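Wrist cam only vs wrist + overhead, pick and place on soft stuff (results inside)

bremari_dan
Posted 8/18/26
Finished the second round last night so dumping it here before I forget. Same policy setup as my older thread, two arms, foam pieces into a bin. Only thing changed is what the policy gets to look at. Round one had the overhead view plus both wrists. Round two is wrists only, overhead dropped in training and at test time.

3266 demos total, same set for both. 369 test trials each. Wrists only came out ahead on grasping, behind on the placing. Total time per trial almost the same.

Was not expecting the first part. Thoughts welcome. Full table when I clean it up, it's a mess rn.

kestrel_ohm
Ahead on grasping by how much? "ahead" can mean anything

bremari_dan
6 points. Placing is worse by more than that, don't have the final number, two of the log files need to be re-scored.

kestrel_ohm
6 points on 369 trials is something but I wouldn't hang a paper on it. How many seeds?

bremari_dan
2. yes I know

Tulutard
two seeds lol. I've seen bigger gaps than that from retraining the exact same thing with a different shuffle. Not saying your wrong, saying you can't tell yet.

pinwheel77
Can you post what the wrist view looks like? Hard to argue about it blind. Mine is mounted so close it's mostly finger.

bremari_dan
sure, this is left arm, full size before we shrink it for the network

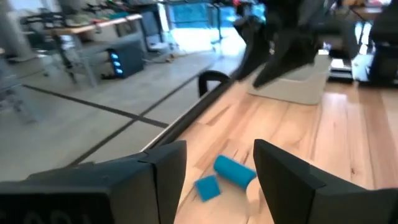

Mount angle matters more than I gave it credit for in the first round. I had it tipped further down and the policy lost the bin completely whenever the hand got low, so it was placing from memory basically. Tipped up like it is now you get both fingertips, the roller and the little square in the gap between them, and the bin is still there up on the right under the other arm. Cost is you also get a ton of floor and workbench on the left, that the network has to learn to ignore. I think the grasp gain is just pixels, the foam is big in this view and from overhead after resizing it's a smudge. Placing I can't explain as well.

pinwheel77
ok that's way better than mine. Going to go tilt my mount

Nadhirah Rahman
Placing seems easy enough to explain to me. Your other arm is hanging right over the bin and it's blurred. Once you drop the overhead view, every time that arm moves in there you've got a smeared black thing on top of the one object you need for placing. Have you split the placing failures by whether the second arm was near the bin?

bremari_dan
no but I can, joint logs have it. good idea

Tulutard
Or it's the background. Overhead sees table, more or less the same every time. Wrist sees half the lab. Daylight coming in from the window up top, chair over on the left, somebody moves the chair, there goes your placing.

Nadhirah Rahman
Then grasping should suffer too and it went up. The same background is in view for both.

Tulutard
Not the same though. Close to the foam the foam is big. Moving over to the bin you're looking at all kinds of junk. I'd still test it. Put up a curtain, run a batch, takes an afternoon.

kestrel_ohm
Both of you are explaining a gap from two seeds

Nadhirah Rahman
Fair. The placing gap sounds larger though, and splitting by arm position is free, the data is already sitting there. Do that before any curtains.

old_servo
Question on the roller. We did a similar thing in November with foam tubes and the grasp score depended a lot on which way the tube was lying. Across the fingers, fine. Pointing away from the hand, it pops out. Did you randomize that or does it end up on whatever diagonal the operator tosses it at?

bremari_dan
tossed for the demos. For test trials there's a list of start poses and both rounds use the same list in the same order. So orientation is matched between rounds at least. Flat square is just placed near it, also from the list

old_servo
Ok good. Then report them seperately. Thin flat piece and a fat round piece are different problems, averaging them hides stuff. Could be your whole 6 points is the square.

bremari_dan
huh. ok. checking

bremari_dan
Quick one before I go. Most of the grasp gain IS the square. Roller is about even between the two rounds. Arm-near-bin split still running, logs are slow to load.

Tulutard
Makes sense, small thing, closer camera. Less exciting than the thread title

Nadhirah Rahman
I think it's a more useful result than the average was. Post the arm split when you have it, and run a third seed please.

bremari_dan
third seed is queued. Chin has the machine until tonight so it starts after that

pinwheel77
tilted my mount, now I see the ceiling. back in a bit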